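Filed under: Gear Reviews > Clubs & Classrooms

30 January 2018
By Macarena Fuentealba

Our school club has been teaching a computer to follow a road since December, and most of that time went into arguing about cameras. We finally bought the Vevdale camera kit, 270 dollars with the mount and cable, and I'm very glad we did (mostly!).

The kids had it plugged in and saving pictures before the pizza came, and there are 11 of them, so that's saying something. The booklet is written in plain words, the mount holds tight, and the labeling program that comes with it is a joy - you drag a line along the edge of the road and it remembers where you left off. We got through 50 pictures in one sitting and they asked for more.

Daylight pictures are lovely and crisp. Night is where I take off a star. Everything goes soft, and our lane finder gets very unsure of itself.

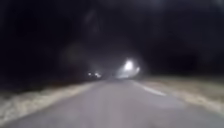
Night road from our practice set. One lane stripe, and a very bright light up ahead.

The students have started a folder just for pictures like that one, and they label the stripe first and the road edges after. I'd still buy the kit again for a beginner group - four stars from me.

3 comments

Booker Benavides: Did you try turning the exposure down? Helped our club a lot with glare.

Macarena Fuentealba: Not yet, Booker, but it's on the board for next meeting. Thank you!

robomom23: Does the mount come off easily?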